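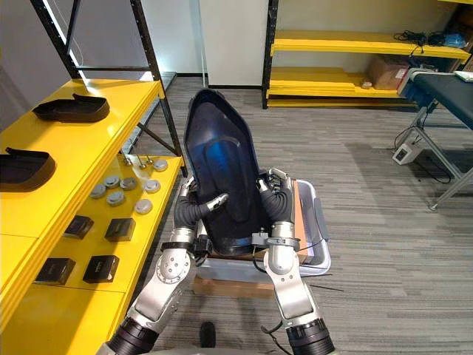
Catalog Vol. 16, page 252

The Danzer Growth Atlas: Drumbridge and Its Suburbs
Hardcover, large format, from Kovness Maps

In stock. Ships flat in a carton.

Ask how big Drumbridge is and you will get a different number depending on who picks up the phone. The city proper stops at the old ring canal. The metro area stops wherever the last planner got tired. Somewhere between those two lines live most of the people who tell strangers they are "from Drumbridge," including the entire town of Cikcombe, which has its own mayor, its own bus company and strong feelings on the subject.

The Danzer Growth Atlas shows all of it: the core, the inner suburbs, the outer suburbs, and the places past those that were onion fields until fairly recently and now have a drive-through bank. It covers 16 districts, each drawn at the same scale with the same colors, so you can turn from one to the next without relearning the legend. You would think every atlas did this. We invite you to go and look at the others.

What the maps show

Each district gets a base map, a density map and a change map. The base map is for finding your street. The density map shows how many residents are packed into each block, in shades that run from pale cream (a golf course) to a deep brick red (the apartment towers behind the rail yard). The change map is what people buy the book for. It compares the latest census with the one before it, and marks blocks that gained residents in green and blocks that lost them in purple.

On most pages, the green is at the edges and the purple is in the middle. Cikcombe is so green it looks like a printing error. We have had letters about this. It is how the town grew, and the ink is fine.

There is also a section on daytime population, showing where everyone goes once they have left the place they're counted in. The downtown sheet and the Cikcombe sheet face each other across a spread, and between them they explain the state of the Canal Parkway better than anything the highway department has put out. If you commute on it, you may want to sit down first.

Boundaries, and the arguing that goes with them

Drumbridge has been measured by five different agencies using five different outlines. The atlas prints all of them on a fold-out sheet at the back, laid over one another in different line weights. We thought about picking a favorite. Our editor pointed out that we'd still have to live here.

District totals in the main section follow the census outline. Where a planning district and a census district share a name but not a shape, a note in the margin says so. There are a lot of notes in the margin. East Cikcombe alone has a column of them, partly on account of a reservoir that two districts both claim and in which, as far as the census knows, no one resides.

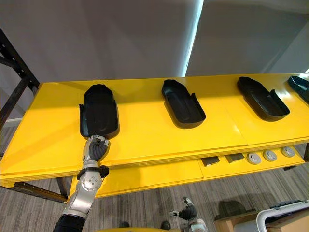

The index is where we spent money we hadn't planned to. It lists neighborhoods under the official name, the old name and whatever the real estate agents are calling it at the moment, so a buyer who has been shown a condo in "Millgate Heights" can look it up and learn that it is the flat part of Lower Millgate. Subdivisions are indexed by developer's name as well. Street names that appear in more than one suburb (there is a Maple Court practically everywhere, and hardly a maple at any of them) are listed with the district after them.

Specifications

Title: The Danzer Growth Atlas: Drumbridge and Its Suburbs
Publisher: Kovness Maps
Length: 252 pages, plus fold-out boundary sheet
Binding: sewn, hardcover, opens flat on a desk
Paper: heavy matte, takes pencil well and highlighter badly
Index: neighborhoods, subdivisions, streets
Ribbon markers: 2
Language: English

A word on the paper. Library customers asked for gloss and planning offices asked for matte, and planning offices write longer emails. Pencil notes rub out cleanly with a soft eraser. Ballpoint is between you and your conscience.

Who buys it

School districts, mostly, trying to work out where to put the next elementary school before the houses arrive instead of after. Small builders. Reporters on the city desk, who like to borrow one from the library and keep it. A fair number go to people who are simply thinking of moving and want to know if the quiet street they looked at will stay quiet. The change map for the district is a decent guide to that, though it records what already happened and makes no promises. We do not print forecasts. The previous edition had a chapter of them, and we would be grateful if owners of that edition would leave it shut.

What it won't do

It has no house prices, crime figures or school ratings. It won't tell you which suburb is best. It is not a road atlas, and exit numbers are shown only on the main highways. Transit lines are included as they ran when the sheets were drawn, with the Cikcombe light rail extension printed as a dotted line, where it has been since our founder's day.

Updates

Corrections are posted as a single printable sheet, trimmed to slip inside the front cover. The current sheet is dated 16 Mar 2026 and fixes a swapped label on the North Canal density map and the spelling of a cemetery. The next one is planned for May. Owners who send in a mistake we haven't caught get their name on the sheet, in small type, if they want it there.

Ordering

Single copies can be ordered through the cart. Schools, libraries and public offices can pay by purchase order; please put the delivery address on the order itself and include a floor or room, as the atlas is heavy and our driver is not sentimental about lobbies. Returns are accepted in the original carton if the fold-out has been folded back the way it came. Instructions for this are printed on the fold-out.

Also available separately: the boundary sheet, unfolded and rolled in a tube, and the Cikcombe change map as a wall print.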